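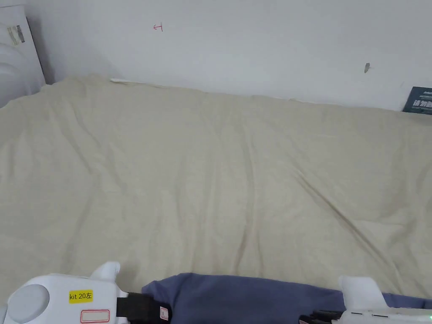
A beige sheet on a wide bed, with a red mark on the wall behind.

Most towns with a public library still let you book a meeting room in it. Mornside stopped in July. The two rooms upstairs are now hired through an outside booking firm, by the half day, with a bond, and the people who used them for an hour at a time have mostly gone home. I think the council made a mistake, and I think it is the sort of mistake other councils are about to make.

I should say where I stand. I have used the smaller room for years, first for a reading group and later to do my tax with the door shut. I have never paid for it. Under the old arrangement you wrote your name in a book at the desk and Xinyi Wan, who ran the branch, gave you the key. If you were late bringing it back she came up and knocked. The book had a column headed Purpose and people wrote whatever they liked in it. One man wrote "quiet" every time.

The case for the change was set out in a short paper that went to the council in autumn. It said the rooms were occupied for less than half their available hours, that staff time was being spent on keys, and that comparable rooms in Bromach brought in money. All of that is true. The rooms were often vacant. Staff did handle keys. Bromach does charge, and its rooms have a projector and a kitchen.

What the paper measured, though, was hours. A room used by five different groups for an hour each counts the same as a room used by one group for five hours, and the second is much easier to administer. Once you have decided that the problem is unused hours, the half day looks like a sensible unit. You sell bigger blocks and the chart fills up. Under the new rules a group that wants the room from seven to eight in the evening has to take it from five to nine and pay for all of it.

Folke Dahlgren taught bookkeeping up there to people starting small businesses. He did not charge and he did not have a company. He had four or five people around a table, sometimes fewer, and a box of old ledgers. He has been told he can apply for a community rate, which is a discount of part of the fee, after which he still owes the bond and has to show public liability insurance. He has moved the class to his own kitchen. That works for the people who already know him. Someone who sees a notice on the library board and is a bit nervous about it is not going to turn up at a stranger's house, and he knows that as well as I do.

I have heard it said that a small fee makes people value what they use. I have some sympathy with this. People book free things and don't come. The tennis courts went through it years ago and the fee there fixed the problem. But the tennis courts charge a few dollars for an hour, payable at the gate, and the bond on the library room is $100 on a card. Plenty of people in this town do not have a spare $100 on a card for the three weeks it takes to be released. Charging a bit to discourage no-shows is one policy and charging enough to thin out the users is another, and the council paper moved between them without seeming to notice.

There is also the matter of who answers for the rooms. When the heater failed under the old system you told the desk. Now you fill in a form on the booking site, and the desk staff, who are standing beneath the broken heater, are not supposed to deal with it. Spyros Sotiropoulos, one of the three councillors who voted against, raised this at the meeting and was told that it would be looked at in the review. The review is due after a full year.

His colleague Fotis Andreadis voted for the change, and I rang him before writing this because I wanted to be fair to his side of it. He was straightforward. He said the library budget had been cut in real terms for several years running, that something had to bring in income, and that he would sooner charge for rooms than shorten the opening hours. Put that way it is a reasonable choice. If I were made to pick between the two I might pick the same. My complaint is that the public was never shown the choice. The paper talked about utilisation and a modern booking experience, and there was no line in it saying we are short of money and this is the least bad way to find it. People can cope with being told that. They may even have suggestions.

Here are mine. Let the rooms be booked by the hour. Drop the bond for anyone with a library card, which already ties a name to an address. Charge businesses the full rate and chase them for it. Keep one room, the small one, free before noon, when by the council's own figures hardly anyone wants to pay for it. And give the key back to the desk. The minutes saved by taking it away have not turned up anywhere that I can see, and the branch is open the same hours with the same people in it.

Mudora tried something close to this after its own rooms emptied out. It took them two budgets to get there. I would like us to be quicker, and the review does not have to wait for the year to finish. Submissions can be made at the council office on Stefanou Street, or in writing to the branch.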